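オレンジ色のプラ小物が好きな人、集まれ!（2スレ目）

1 名前：ビルナウの台所
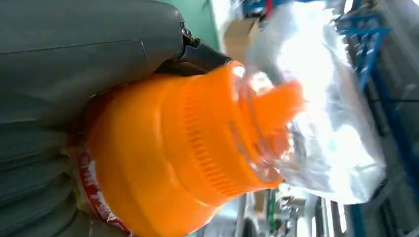

縦の溝がぐるっと入ったオレンジのプラ。

前スレが埋まったので立てました。キャップ、じょうご、注ぎ口、何かの部品、オレンジでプラスチックならだいたい歓迎です!
で、1枚目からもうたまらないんですけど、真ん中の細かい溝の帯、見てくださいよ。あの間隔の詰まり方!しかも細い側は光が抜けてちょっと透けて見えるんですよね。オレンジのプラはこの透け具合がいちばんおいしいと思ってます。

2 名前：ねじ山
スレ立て乙です!
溝の帯いいなあ。うちの引き出しにもオレンジのキャップがほぼ100個たまってるんですが、ここまで目の細かいのは少ないです。たいてい太い溝がざっくり入ってるだけ。指がかりとしては太いほうが楽なんですけど、見た目は断然細かい派です。

3 名前：prultix
これ、じょうごじゃない?片側が広くて反対側が細いし。
うちで梅シロップを瓶に移すときに使ってるやつとシルエットが似てる。

4 名前：ねじ山
>>3
自分はキャップに一票。じょうごにこんな溝の帯いらないでしょう。溝があるのは握って回すためですよ。

5 名前：prultix
>>4
いや、ねじ込み式のじょうごってあるんだって。ボトルの口に付けて回すタイプ。12月に道具屋で買ったのは200円で、ちゃんと滑り止めの溝が付いてた。緑だったけど。

6 名前：ねじ山
>>5
緑はスレ違いです（笑）
ねじ込み式は知らなかった。でもこの丸みのふくらみ方はやっぱりキャップ寄りに見えるなあ。

7 名前：İlker Taşdemir
はじめまして、前スレはずっと読むだけでした。日本語は勉強中なので変だったらすみません。
私はボトル本体という可能性も考えます。広いほうの丸い所が胴体で、細いほうが口。左下に赤と白の帯みたいなものがありますよね。ラベルではないでしょうか。キャップにラベルを貼ることは少ないと思います。

8 名前：ビルナウの台所
>>7
いらっしゃいませ!日本語まったく問題ないです!
赤と白のところ、ラベルか包装の帯っぽいですよね。影になっていて字までは読めないけど、オレンジに赤白という組み合わせがまた元気でいいんだ……。

9 名前：バンゲラ3号
包装の帯だとしたら売り物のままってことか。自分は帯もシールも即はがす派なんだけど、みんな残してる?

10 名前：ビルナウの台所
残します!色の組み合わせまで含めてコレクションなので。

11 名前：ねじ山
はがします。ただし糊が残ると泣けるので、ぬるま湯に27分。27分というのは好きなラジオ番組を録音したやつの長さで、それを流してる間ほっとくだけです。食器用洗剤をちょっと足すと落ちがいいですよ。

12 名前：prultix
>>11
お湯の温度が高いと薄いプラは反るから注意ね。昔それで計量カップをひとつだめにした。ドライヤーでちょっと温めてからゆっくりめくるほうが好きだな。

13 名前：ねじ山
>>12
ドライヤーのほうが反りそうで怖いんですが!

14 名前：バンゲラ3号
まあ糊によるよね。うちは食用油をちょんちょんと塗って放置。
ところで色の話をすると、自分はこれくらい鮮やかで半ツヤのが最高だと思ってる。ツヤツヤすぎると安っぽく見えるし、完全なマットだとオレンジが沈む。

15 名前：İlker Taşdemir
>>14
私はツヤツヤも好きです。子どものころ、祖母の台所に濃いオレンジの調味料入れがありました。ピカピカで、窓辺に置くと壁が少しオレンジ色になりました。

16 名前：バンゲラ3号
>>15
それはずるい。ツヤツヤ派に転びそう。

17 名前：pinel
遅れて参加。溝の掃除ってどうしてる?こういう細い溝、粉とか油がたまると布じゃ全然届かなくて。

18 名前：ビルナウの台所
>>17
使い古しの歯ブラシを溝と同じ向きに動かすのがおすすめです。横にこすると汚れが隣の溝に移るだけなんですよ!仕上げに水ですすいで、伏せて乾かしてます。

19 名前：pinel
>>18
ずっと横にこすってたわ。今夜やってみる。
ちなみに自分もキャップ派で。

20 名前：prultix
じょうご派が自分だけになってるじゃないか。明日の昼にうちのねじ込み式を撮って貼るから、それを見てから決めてくれ。緑だけど。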